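Desks & Small Spaces > Show and Tell / Help

Thread: White desk by the wall panel, what would you do about the offcut?

skorkero_kid
Hi all, long time reader, second time posting. We've finally got the white desk into the workroom (it's an old Karppinen, bought secondhand off a lady two streets over for $66, delivered in the back of a mate's ute) and I am over the moon with it. The top is 3,000 mm of lovely clean white and I have already put a coffee ring on it, which came off with bicarb, thank goodness.

My question is about offcuts. I make little boxes and drawer dividers, mostly out of cardboard and thin bits of timber, and I've got a pile of pieces that won't stay upright while the glue goes off. I've tried bulldog clips, I've tried leaning them on a tin of beans. They slump. How do you lot hold a skinny piece on its end without crushing it?

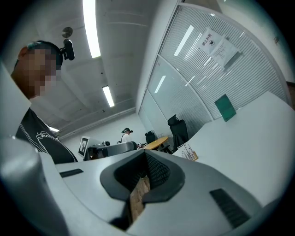

I should say I'm not after anything fancy. The room's not big and whatever I buy has to live in a drawer at the end of the day, otherwise I'll hear about it. Budget is maybe $43 if I skip takeaway. Cheers, Sointu

pentti_h
Welcome back Sointu! Two scraps of MDF screwed together at a right angle and a peg. I've used the same pair for years. Wax the faces with a candle stub so the glue doesn't grab and you're done. $43 is about $40 too much.

Pentti

NgaK
Pentti you say wax for everything, lol. Wax is fine on timber but it'll leave a greasy mark on cardboard and then your paint won't take. Ask me about the 53 place card holders I did for my cousin's wedding. Every one had a shiny smudge along the bottom. I use baking paper now, just fold a bit over the edge of the block and bin it after.

Agree with the right angle blocks though. Mine are Corow ones from the hardware shop, they come in a set of four and the corners are notched so the squeeze-out has somewhere to go.

pentti_h
You used too much wax.

NgaK
I used the amount you told me to use!!

reijo.m
Can I be the grump for a minute. If a piece of cardboard won't stand up on its own for ten minutes it's the wrong piece of cardboard. Check which way the flutes run. If they're running across, it will fold over like a wet sock no matter what you clamp it with. Turn your template ninety degrees and cut it again with the flutes going up and down. I spent all of last November making pigeonholes for my shed and didn't own a clamp.

Also what glue? If it's the watery white school stuff, that's half your trouble.

skorkero_kid
Reijo I just went and looked and you are right about the flutes, I've been cutting across on nearly all of them to get more out of a sheet. Argh. And yes it's the school glue. The kids' school glue, if we're being specific.

Nga I love the baking paper idea, I've got a whole roll in the kitchen.

iida_kiiskinen
Different opinion here, I wouldn't clamp at all. Masking tape! Lay the pieces flat on the desk with outside faces up, tape across the join, flip it over, run the glue down the gap and fold it up like a book. The tape is your hinge and your clamp. Low tack tape if it's cardboard, or it takes the top layer off with it (ask me how I know).

Works for mitred timber too if it's thin. Anything over 6 mm and I'd go back to the blocks.

reijo.m
Tape is fine for boxes. She said dividers. Where's the tape going on a divider, Iida?

iida_kiiskinen
Both sides, Reijo. Little tabs. It's really not hard!

reijo.m
And then you've got eight tabs to peel off a wee divider. I'll stick with cutting it properly and using slots. Halfway slot in each piece, push them together, no glue, and you can move them later when you change what's in the drawer.

NgaK
Slots are a good shout for drawers, to be fair. I did mine like that with a Dramus craft knife and a steel ruler. Cut the slot a hair narrower than the card and it holds itself.

pentti_h
A hair narrower on card, a hair wider on timber or you'll split it. Sand the slot, don't force it.

skorkero_kid
You're all legends. Plan is slots for the drawer dividers, Iida's tape for the boxes, and I'll knock up a pair of Pentti's blocks for the odd bits (with baking paper, sorry Pentti). Going to get proper PVA this arvo as well.

One more while I've got you, does anyone put a mat down on a white top when they're cutting? I can't decide if a big green one will drive me mad.

iida_kiiskinen
Yes get the mat. They do grey ones now.

reijo.m
Back of an old lino offcut. Free.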